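My shoulder and I have been seeing a lot of each other this winter. I say "my shoulder" as though it were a lodger who turned up with a suitcase, but after five months of it waking me at 3 am that is very much how it feels. The physio calls it frozen shoulder, or adhesive capsulitis if she is writing to my GP, and she warned me at the first visit that it would take its own sweet time.

I put off going for ages. Gaetano Costa from my walking group had his done two winters back and kept on at me every time he saw me wince getting my jumper off, and in the end he wrote the number of the clinic on the back of his parking ticket and put it in my pocket. So off I went to Tapio Rantala's rooms in Stollimcombe, up those awful stairs next to the bakery (a cheese and bacon roll on the way out has become part of the treatment, I'm afraid).

Tapio himself only does knees now, but his colleague is lovely, and very thorough. She measured how far I could lift my arm out to the side and wrote it down without making a face, which I appreciated. Then came the homework. Pendulum swings, leaning over the kitchen bench with the arm dangling. Wall walks with the fingers. And one with a broom handle, lying flat on my back, that I dreaded so much in the first few weeks I'd find all sorts of jobs to do first, including descaling the kettle.

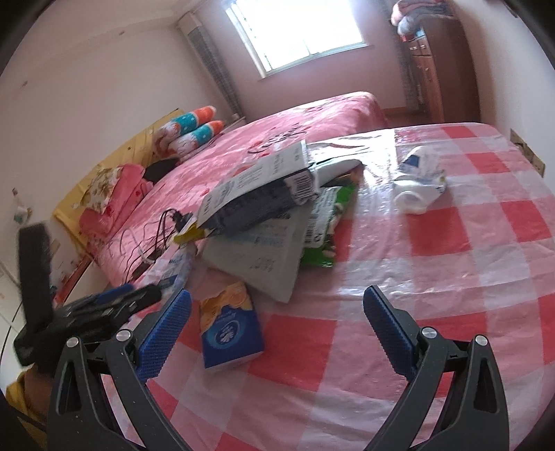 Red and white checks on the bed.

I do them in the morning now, straight after a hot shower, with the heat pack on for a bit beforehand. Evenings were hopeless. By then I was tired and cranky and I'd rush, and then I'd pay for it all night. Sleeping is still the hardest part, to be truthful. I've got a pillow tucked under the elbow and another behind my back so I don't roll over, and there's not a lot of room left for anybody else!

The thing I'd say to anyone at the start of this is to keep some kind of record. Mine is a pencil mark on the laundry door frame, as high as the fingers will go. For weeks the marks sat on top of each other and I was ready to chuck it in, and then in August there was a gap between them. A small one, but I called my sister to tell her about it.

It hasn't been cheap. I'm up to $139 in gap payments after the health fund has done its bit, plus the heat pack, plus the rolls. Still, last week I hung out a whole load of sheets with both arms and only noticed once I was back inside with the empty basket.

Next appointment is in a fortnight and she's talking about starting me on the stretchy bands. I'll let you know how I get on. Gaetano says the yellow one is the easy one.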